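**Anyone using the Cundix kitchen sim pack? Is it worth paying for over the free scenes?**

Posted by Farby, July 31, 2021

So I've been messing around with two-handed pick and place at home for a while now and I keep seeing the Cundix kitchen pack mentioned. It's $191 for a single seat, and I can't tell from the store page what you get for that. I run everything in Mastora on a desktop with one midrange graphics card. Mostly I want to practice picking up food and dishes with both arms before I even think about buying hardware. Does it come with hands, or do I bring my own? And is it too heavy for a normal PC?

---

**Annick Le Goff**

I bought it this spring and I'm pretty happy with it! You get 13 kitchen layouts, a big folder of food and cookware, and a two-arm upper body with five-finger hands already rigged, so no, you don't need your own. Import into Mastora took me one evening, mostly because I skipped the part of the readme about joint limits (don't do that).
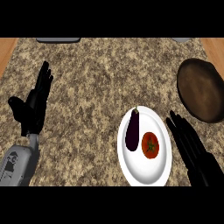 The food items are what sold me on the pack. They're separate objects with their own weight and friction, so you can swap them, scale them, or make one slippery just to be mean. My go-to exercise is clearing a plate, and I'd start with something like the eggplant and tomato on the white oval one. The long shape and the short round one want totally different grasps, and they sit close enough together that a sloppy approach with the fingers bumps the neighbor. I still knock the tomato off way more than I'd like – my controller's fault, I think, and not theirs.

What I don't love: the stone countertop texture goes kind of blurry, and the hands are so dark that it's hard to judge finger position by eye. I turned on the contact overlay and left it on. Speed is okay on my machine, which is nothing fancy. Drop the shadow quality first if yours struggles.

---

**rosser_fan**

too expensive imo. Rosser has a free one with 4 kitchens, use that

---

**Dušan Michalík**

The free Rosser set is fine if you only need a gripper, but it has no fingered hands, so it doesn't really cover what Farby wants to do.

One thing to add to Annick's answer: the trial version runs the full physics but locks you to one layout. Put that on your own PC before you pay. I logged 1,848 grasp attempts on the trial and had no crashes, though reloading a layout got slow near the end and I had to restart Mastora. Also check your version, because older ones import the finger joints with the wrong damping and the hand shakes like crazy. Support told me a fix is due in August.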